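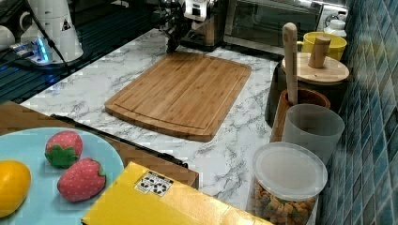

**Can one board do for both bread and a roast chicken?**

It can, provided you carve on the side with the groove, slice bread on the flat side, and wash the thing in between.

# Hallbridge Bamboo Cutting Board

A cutting board has one job and most of them complain about it. The Hallbridge is bamboo in narrow strips, honey-brown, with rounded edges and a juice groove that keeps a tomato's business off your counter. The groove is shallow. It will handle a chicken that has rested properly. It won't handle a watermelon, and you should take that up with the watermelon.

We sell it in one color, the color bamboo goes when you leave it alone.

## Sizes

| Model | Length | Price |
|---|---|---|
| Hallbridge Small | 18 in | $49 |
| Hallbridge Large | 20 in | $65 |

Measure your counter first. Two inches sounds like nothing until there's a toaster oven involved.

## Care

- Wash by hand with warm water and dish soap, both sides, then stand it on its long edge to dry.
- No dishwasher. Not even the top rack, not even once.
- Oil it when it looks thirsty. We use Enora board oil and leave it on overnight.
- Don't soak it in the sink "for a minute." We know how long that minute is.

A board that dries flat on a wet counter may lift at one side. Turn it over, leave it a day, and it usually settles. If it still rocks after a week, write to us with the order number.

## Goes with

The Valdovinos carving knife, which is sharper than it needs to be, and the Skaluvar drying rack, which fits the Small easily and the Large if you take the mugs out first.

## Shipping and returns

Boards ship flat in a plain carton. Returns are fine for 20 days on unused boards. We can tell if it's been used. Onions leave a forwarding address.

The Large is back in stock with 164 on the shelf. The last batch was gone by November, mostly to people who had bought the Small.

*Page updated 30 March 2019*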